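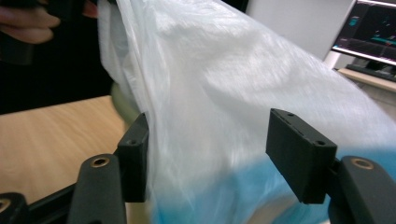 *The bag again, with the blue showing through at the bottom. Evening, April.*

I meant to write last night and fell asleep on top of the covers with my socks on, so this is two days poured into one, and I'll try to keep them straight. Mostly it was the bag, the bag and the grippers, and a very good pot of soup that Imelda brought over in the middle of it all.

Noel came by after supper with the new fingers in his coat pocket, wrapped in a dish towel like a pair of eggs. He has been at me for weeks to give up on the old ones, which I loved and which were no good. I had them too slick on the inside face, and anything thin slid right out. So I had a fresh pair on the table and he had a fresh pair in his pocket, and neither of us had told the other, and we stood in the kitchen laughing about it for a while before we did any work. His are nicer than mine. The screw holes line up the first time, for one thing! I had to run a drill through mine again, and then I dropped the little screw and spent ages on my hands and knees under the desk with a flashlight in my teeth.

We are calling the whole contraption Zodance now. It was Jonalyn's name for it and I held out against it, but I've caught myself saying it out loud when I'm alone, so I suppose it's settled. Ganness is still the name for the old one, the one with the rubber bands, and it lives on top of the bookcase where I can't be tempted to take it apart for pieces.

The brass inserts are the part I'm proudest of. I used to screw straight into the plastic, and every time I swapped fingers the holes got a bit looser, until the whole arm wobbled like a tooth. Cristian talked me into the inserts over the phone, very patiently, and told me to go in slowly with the soldering iron and let the weight of the iron do it. I ruined the first arm by leaning on it. I ruined the second one a little less. After that I got the feel of it, and it's a lovely feeling, that small give when the brass sinks in and sits level. I saved the ruined ones in a coffee can and I have no idea what for.

So, the bag. Everybody I've talked to says to start with blocks and cups, and I did blocks and cups all winter and I'm tired of them. What I want in this house is help with the soft, floppy, annoying things, the laundry and the grocery bags and the bedsheets, and you don't get there by picking up blocks. A plastic bag is a miserable thing to hold. It folds wherever it likes. You close on it in one place and it bulges out in another, and from one side you can hardly tell where the bag ends and the table begins. I've got a notebook page that just says "edge? where is edge?" with a line under it, and that's the most honest note I took all evening.

My plan is 800 recorded tries before I even think about training anything. I have 384 so far, and 56 of those I'll throw out, most of them from the night I had the fingers screwed on backward and didn't notice until bedtime (I was so pleased with how fast it was going, too). Noel thinks I should be pickier and do fewer. Simin, when I called her, thought I should do more and stop worrying over each one, and she's the one who has built something that works, so I listened to her and then did it my own slow way regardless. She was very kind about it. She also asked after Mother, and we got off onto that for so long that my tea went cold twice.

Imelda came in somewhere in the middle with the soup, looked at the bag on the table, and asked if we were taking out the trash. I let her have a turn with the gripper before she'd even set down her purse. She's better than I am! She has light hands from all those years of hemming, and she doesn't squeeze the way I do. I got 15 tries out of her before she wanted to eat, and I'd like to get her back, so I'm going to offer to fix her porch light and be sly about it.

My wrist is sore tonight. I should put something soft on the handle, maybe the tape from the old tennis racket if it hasn't gone gummy. Also need more of the short screws, and dish soap, and to return Noel's towel, which I've already spilled soup on.

Jonalyn wants to come see it before the month is out. I told her to bring a bag.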